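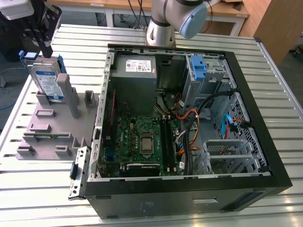
Open tower on the work table, with the hard drive in its blue caddy and a memory module to the left of the case.

Skolent Equipment Refurbishment Group
Minutes of the meeting held in June 2021

Present: Jeptoo Shemweta (chair), Hermenegildo Medrano (minutes)

1. Previous minutes
The minutes of the December meeting were approved without change.

2. Desktop towers
Mr. Medrano reported that 76 towers had been received from the Stullmont office. Of these, 21 had been checked and entered in the register. The group agreed that each tower is to be laid on its side with the side panel removed before parts are inspected, and that power and data cables are to be kept clear of the drive bays.
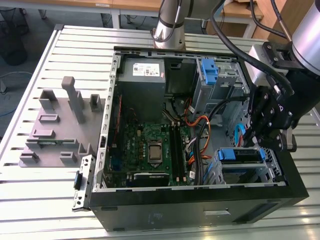 The chair asked that drives and memory be recorded separately from the case they came from, using the case number as a prefix. Mr. Medrano will amend the form. Processors are to remain in their sockets unless a fault has been noted.

3. Storage
The Kinyua room has six free shelves. It was agreed to reserve these for completed towers. Side panels will be stored upright along the back wall.

4. Budget
A sum of $4,000 was approved for replacement drives and memory. The quotation from Pluviston was accepted, subject to confirmation of delivery terms.
Action: J. Shemweta

5. Other business
The chair noted that two register entries lacked a serial number. These will be corrected before the next report is issued.
Action: H. Medrano

The meeting was adjourned. The date of the next meeting will be circulated by the chair.
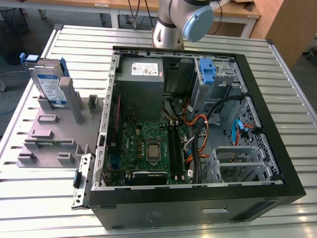 Tower interior with the lower drive bay empty and the processor in its socket.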